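Switching hands, month nine

17th October

I moved my mouse to the left side of the keyboard in January. My right wrist had been sore for most of a year, and I was tired of typing with a brace on. People still ask how it went, so I am writing it down.

The first week was slow. I missed buttons and closed the wrong windows. A spreadsheet with 261 rows took me a whole afternoon.
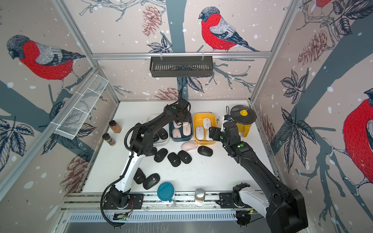 Iolo Meredith wrote in to say he swaps sides every day at lunch and never had a slow week at all. I tried his way and mixed up my clicks, so I went back to the left full time.

I did not swap the buttons in the settings. Some people do. I share the computer at work, and it was easier to leave it alone. 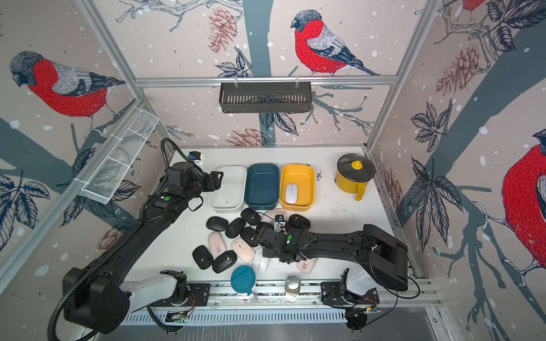 Emrys Edwards thinks the chair matters more than the mouse, and that I should have raised mine before changing anything else. He may be right. I raised it in the spring – two notches – and my shoulder stopped aching. The wrist was already better by then.

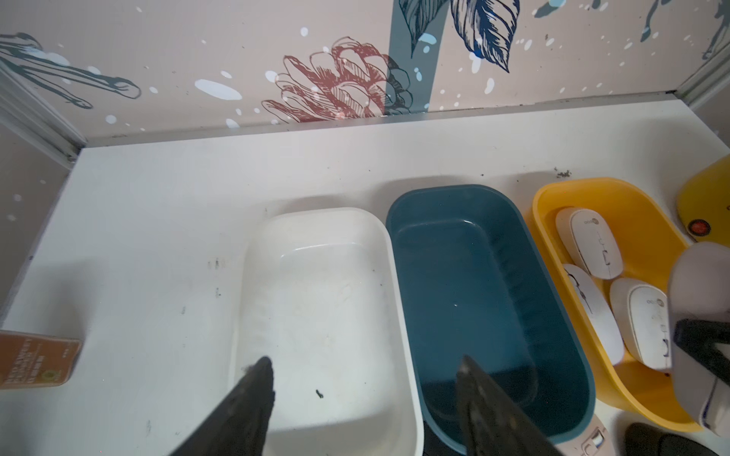 What I would do again

Start on a quiet week. Slow the pointer down and speed it up later. Use a mouse with the same shape on both sides, even a cheap one. I paid 43 dollars for a Zoko shaped for the right hand the year before, and it is in a drawer now.
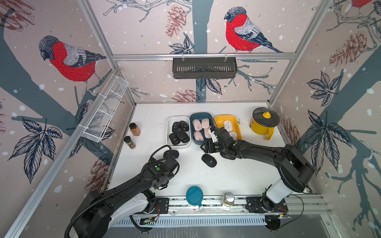

My handwriting has stayed on the right, and so has my fork. I have no plan to change either. For the mouse I went with plain black, like the two lying loose on the white table there, and I keep it close to the keyboard so I don't reach. Photo editing is still the one job where I switch back to my right hand, and I stop after twenty minutes.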